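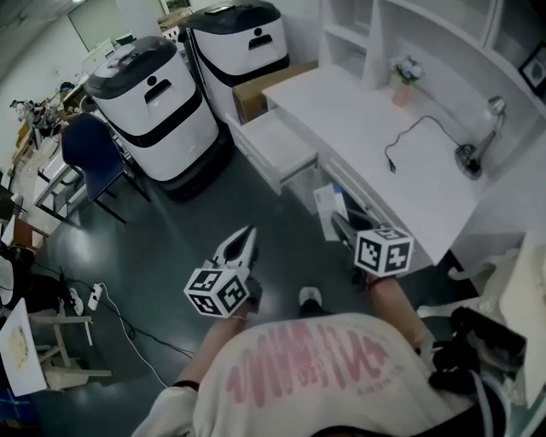
Figure 2. Operator with a hand-held gripper in each hand at the desk station, Kevville site. Each gripper carries a marker cube.

3.2 Floor and Station Rules

The Undinari protocol was first written for fixed arms, and its rules on reach and clearance did not carry over well to hand-held grippers. An operator walks, bends and turns, and the work area moves along with them. We rewrote the section in November and tested it at two sites, Kevville and Anholm.

Three rules apply before recording starts. Cables within one step of the station must be taped down or moved to the wall side. Drawers may be left open only if the task calls for it, and the starting position is noted in the log. Parked robots near the station must be powered off.

During recording, the operator keeps both marker cubes uncovered. Sleeves and wristbands are allowed as long as they stay clear of the cube faces. Low reaches, such as the one under the desk in Figure 2, are the hardest case, and Samarakoon's earlier checklist does not cover them. Our version asks the operator to pause for two seconds before and after each low reach so that a tracking loss can be found in review.

We collected 1511 recordings under the new rules. Of these, more than 900 included at least one low reach. Reviewers rejected 19 recordings for a covered marker. Trips and contact with furniture were logged separately and are reported in Section 4. The rule text in the appendix is the version dated 2/20/22, which both sites now use.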